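How to Read a Footy Ladder
Updated April 4, 2021
For readers in Years 4 to 6

If you follow Australian rules football, you have probably heard a grown-up groan at the ladder. "We'd be in the eight if it wasn't for percentage!" Then they go off and do sums on the back of an envelope.

A footy ladder looks like a big block of numbers, and the letters along the top don't help much at first. But it's packed with stories! Once you can read one, you can look at a single line and tell whether a team has been winning big, losing close ones or having a shocker. You can even work one out yourself with a pencil.

We're going to build a ladder from scratch with four teams: Indavora, Brurnden, Kurup and Fernel. They play in a tiny league where everybody meets everybody else once.

First, the score

Every footy score is made of goals and behinds. A goal is worth six points. A behind is worth one.

When Indavora played Brurnden in the first round, the scoreboard said this at the final siren:

Indavora 12.8 (80)
Brurnden 8.9 (57)

The number before the dot is goals and the number after it is behinds. The number in brackets is the total. It isn't a decimal point, even though it looks exactly like one, so please don't tell your maths teacher that we said 12.8 equals 80.

Check Indavora's score. Twelve goals at six points each makes 72. Add eight behinds and you get 80. Now try Brurnden's. Eight sixes are 48, plus nine is 57. It works!

Notice something odd? Brurnden had more behinds than Indavora and still lost by 23 points. Goals are what you want. A team that keeps kicking behinds is getting the ball down to the right end and then missing, and their supporters will be very noisy about it.

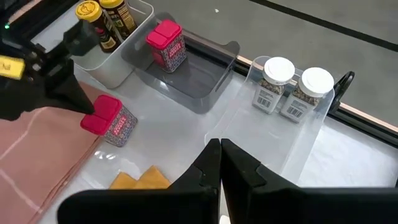

Premiership points

The total in brackets decides who wins the match. The ladder uses a different sort of points, called premiership points, and they go like this:

A win is worth four.
A draw is worth two.
A loss is worth nothing.

It makes no difference how much you win by. Win by one point after the siren and you get four premiership points. Win by a hundred and you get four premiership points. (You do get something extra for the hundred, and we'll come to that in a minute.)

The other match in Round 1 was Kurup 60, Fernel 50. So after one round Indavora and Kurup had four premiership points each, and Brurnden and Fernel had none.

Uh-oh. Two teams on four and two teams on zero. Who goes on top?

Percentage to the rescue

Footy sorts out ties with percentage, and this is the part that makes people reach for the envelope.

You need two numbers. "Points for" means all the points your team has scored so far. "Points against" means all the points other teams have scored against you. Divide points for by points against, then multiply by 100.

Indavora scored 80 and let in 57.
80 ÷ 57 × 100 = 140.4

Kurup scored 60 and let in 50.
60 ÷ 50 × 100 = 120

Indavora's percentage is bigger, so Indavora sat on top of the ladder and Kurup came second. Brurnden had 71.3 and Fernel had 83.3, so Fernel was third, even though they had lost as well. Losing by a little hurts less than losing by a lot.

If your percentage is exactly 100, you have scored just as many points as you have let in. A team with 1,000 points for and 1,000 points against would have a percentage of 100. Anything higher means you've scored more than your opponents have scored against you. Anything lower means it's been the other way round.

You might be thinking that percentages can't go over 100. In a spelling test they can't, because you can't get more words right than there are words. Here we're comparing two piles of points, and one pile can be as much bigger than the other as it likes.

Round 2

Two more matches, and one of them was a beauty:

Indavora 64, Kurup 64
Brurnden 90, Fernel 40

A draw! Players usually look a bit lost after a draw. They don't know whether to sing the song or stomp off. Both teams got two premiership points to add to the four they already had.

The ladder now looked like this:

1. Indavora, 6 points, percentage 119.0
2. Kurup, 6 points, percentage 108.8
3. Brurnden, 4 points, percentage 122.5
4. Fernel, 0 points, percentage 60.0

Have a good look at Brurnden. They had the best percentage of anybody, thanks to that huge win, and they were still third. Premiership points always come first. Percentage only gets a say when two teams have the same number of them.

The letters along the top

Printed ladders squash the headings to save space. You will usually find some of these:

P is played, or how many matches the team has had.
W is wins.
L is losses.
D is draws.
F is points for.
A is points against.
% is percentage.
Pts is premiership points, and it's often at the far right.

Some ladders leave out F and A. Some add a little row of letters such as WWLDW to show the last five results, which is called form. Check which end is the newest, as it's different from one website to the next. 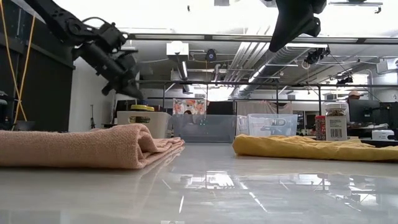 A black robot arm above a folded pink cloth, with a yellow cloth on the right.

Round 3, and everything changes

In the last round of our league, Fernel had lost twice and couldn't finish first whatever happened. So what did they do? They beat the team on top!

Fernel 70, Indavora 66
Brurnden 75, Kurup 72

Both matches were decided by less than a goal. If you like adding up, cover the ladder below with your hand and try making it yourself before you peek. You'll need to add all three of each team's scores, then add all three of the scores kicked against them.

The final ladder

1. Brurnden: won 2, lost 1, drew 0, for 222, against 192, percentage 115.6, points 8
2. Indavora: won 1, lost 1, drew 1, for 210, against 191, percentage 109.9, points 6
3. Kurup: won 1, lost 1, drew 1, for 196, against 189, percentage 103.7, points 6
4. Fernel: won 1, lost 2, drew 0, for 160, against 216, percentage 74.1, points 4

Brurnden finished first after losing their opening match by 23 points. What a comeback! And Indavora pipped Kurup for second on percentage, so that big win back in Round 1 turned out to be worth something extra.

A trick for checking your sums

Add up the points for column: 222, 210, 196 and 160. You should get 788. Now add up the points against column: 192, 191, 189 and 216. It's 788 again!

The two columns have to match, since every point scored for one team is scored against another. If yours don't match, there's a slip somewhere and it's worth going back through the scores one at a time. The scores in a draw are easy to forget.

Why the ladder matters so much in August

In a big league the season goes for months, and at the end only the teams in the top part of the ladder play finals. By August people start talking about "the run home", meaning the matches a team has left. They look at who is playing whom, and where, and start guessing.

You'll hear "a game clear", meaning four premiership points ahead of the next team. You'll hear "half a game clear", meaning two points, and you'll know there must have been a draw in there somewhere. You may also hear someone say their team is "out on percentage", and now you know why they look so glum. They have just as many premiership points as the team above them and they still miss out.

Late in the season you may even see a team that's winning easily keep attacking right up to the siren. Those extra goals push up the percentage, and a fraction of one per cent can be enough.

Words to know

Behind: a score worth one point.
Siren: the loud noise that ends each quarter.
Draw: when both teams finish on the same score.
Percentage: points for divided by points against, times 100.
Wooden spoon: what people jokingly say the bottom team has won. Sorry, Fernel.

Try it yourself

Suppose Fernel had beaten Indavora by a lot more in Round 3, and the score had been Fernel 100, Indavora 66. Indavora would still have six premiership points. Work out their new percentage, using 210 for and 221 against. Would they have stayed ahead of Kurup?

(Answer: their percentage would be 95.0, which is lower than Kurup's 103.7, so they'd have dropped to third.)

Next time there's a ladder in the paper or on a screen, pick the team in the very middle of it and see how much you can work out about their season before you read a word of the match reports.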